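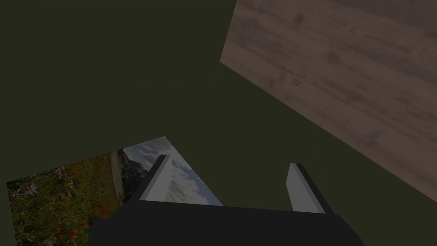
Greiferpads Seidel P7, Satz für zwei Finger
3 von 5 Sternen

Nach 300 Betriebsstunden griffen die alten Pads nur noch nach Tageslaune. Der neue Satz kostet bei Menine 19 Euro, die Schrauben kosten extra, Humor hat man dort also. Der Wechsel dauert sieben Minuten, die Suche nach dem passenden Inbus länger. Danach den Nullpunkt neu anfahren, steht auf Seite 91 der Anleitung. Karten und Dünnes hält er jetzt wieder, bei Glattem hilft Abwischen mit Alkohol. Ein Stern Abzug für die Schrauben, einer für Seite 91.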